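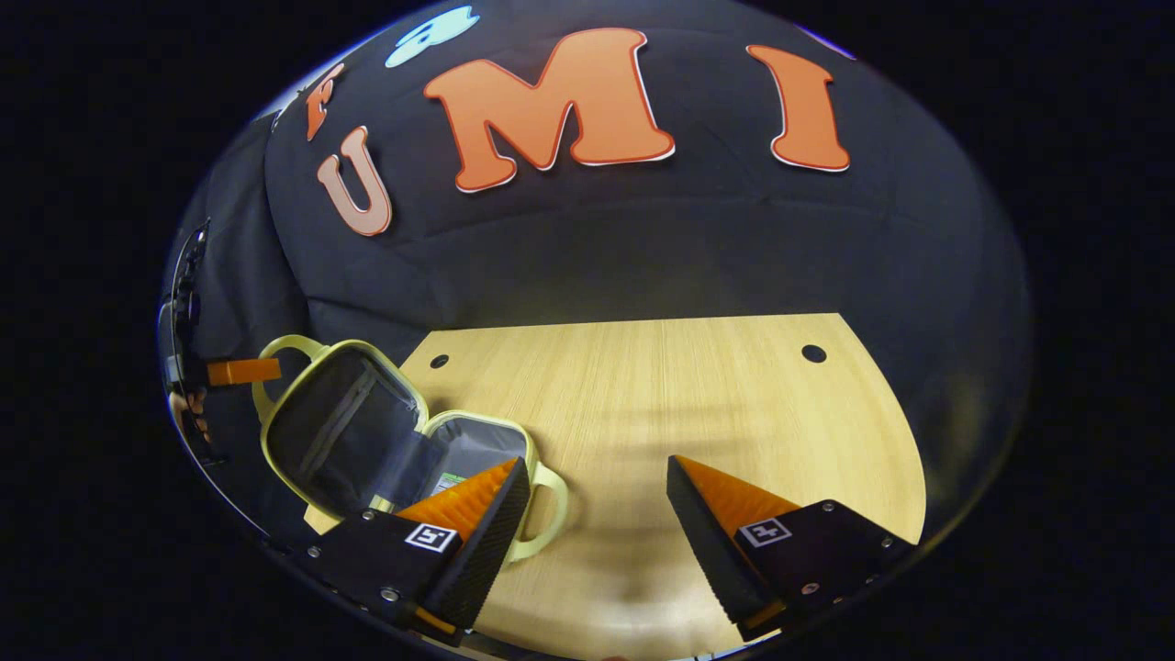 Pelletier

OK, slide one stays up while people find their seats. Say hi, say thanks, get going.

So this talk is about a lunch bag. The yellow-green one, open on the table — two handles, zipper round the rim. The job we gave the arm at Planesura was to close it. Easy, right? We'd run 102 tries by October and I was feeling pretty smug!

Then the fault. The fingers shut on a handle and wouldn't let go. The arm kept pulling, the bag went with it, and our force limit never tripped. (Pause. Let them work out why.)

The limit was only checked while the fingers were moving. Once they had closed, the check went to sleep, and I wrote that check, so yes, that one's mine. I hit the stop button from across the room and it took me around 2 seconds to get there, way too long if somebody's hand is in the loop.

Point back at the handles here. Curved, easy to snag. Ask who has tested on straps or cords.

What we changed: the check runs all the time now, and the stop button lives on the table edge. Wosix logs every trip. Skip the Brokico numbers if I'm running over.

Next slide, the force plot.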